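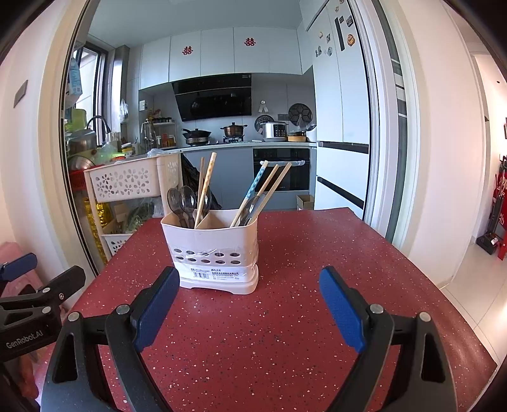

**The utensil holder test**

I have never trusted anything sold as an "organizer." Most of them organize your money into someone else's pocket. So when Bit-na Ryu wrote in to say that a two-compartment utensil holder had changed her mornings, I asked what was wrong with a jar.

Her case is that a jar turns into a thicket. With a divider you can put spoons on one side and chopsticks on the other and grab what you want. Fine in theory. Now look at a holder in use: chopsticks on both sides, spoons on both sides, and the blue one with white dots has no partner standing next to it. The divider is doing very little work.

I'll give her the holes. A perforated front lets some air in, and a flared base ought to be harder to knock over than my jar, which goes down if you look at it. I'm less sold on leaving the product label on the front.

Siamak Najafi thinks the real question is where the thing lives. He keeps his on the table, and says it saves six trips to the drawer per dinner. I doubt six. I also doubt he was counting.

My jar stays for now. If you have kept a divided holder properly sorted since September, write and tell me how. Bit-na has already been asked and has changed the subject to rolling carts.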